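Keeping the Remwood cell honest: a quick talk with Kheri Muli

Posted in June. 13 shares

Kheri Muli has looked after the simulated arm cell at Remwood for two years. One arm, one table, one gripper. We caught him between resets, he had a sandwich going.

"People think sim means no upkeep. Ha." First job each morning is the base pose. He reads the saved numbers against the table edge, then homes the arm. If it's off he reloads, doesnt try to nudge it.
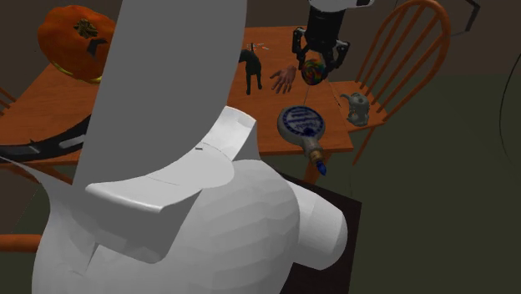 Then the cameras. There's a wide one and a wrist one, and Muli sets the wrist one last. "Do it first and you'll do it twice." The old config came over from Canside with the offset saved in the wrong units. Took him a week to find.

Grip force is what he gets asked about most. The lollipop is his test piece: thin stick, big round head. "If the fingers hold that steady I'm happy to run the rest." He runs about 700 physics steps before he trusts a hold.

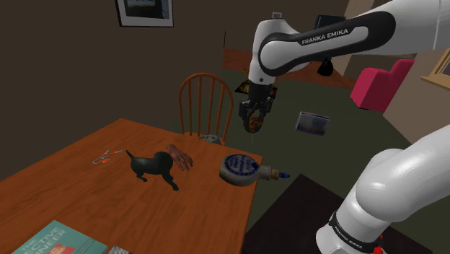
When the fingers drift

Mostly contact settings, he says. Friction on the pads, then the collision shapes. Somebody at Tapsell once swapped a finger mesh and left the old collision shape in place, so it gripped on air. "Looked fine from the side. Go in close, always go in close."

His fix is dull. Open the gripper, reload the pads, close at half speed, check both fingers. Still drifting, roll back to the last good file. He keeps 2 of those, never more, after a mixup with teh names.

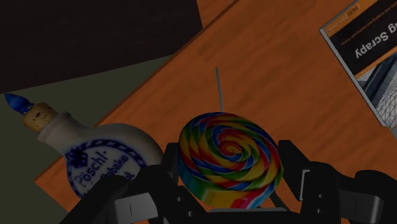

The swirl lollipop at the gripper, with the cork-stoppered bottle alongside.

Next up is a new wrist joint model. He's not in a rush. "The old one's slow but I know where it lies to me."

Comments (2)

pad_slip: Half speed close fixed ours too. What damping does he run on the fingers?

marta_j: Wish he'd said more about the units thing, we had the same mess with our offsets.

Related
Oltby: swapping a gripper model without breaking your saves
Homing checks before a long run
Collision shapes, the short version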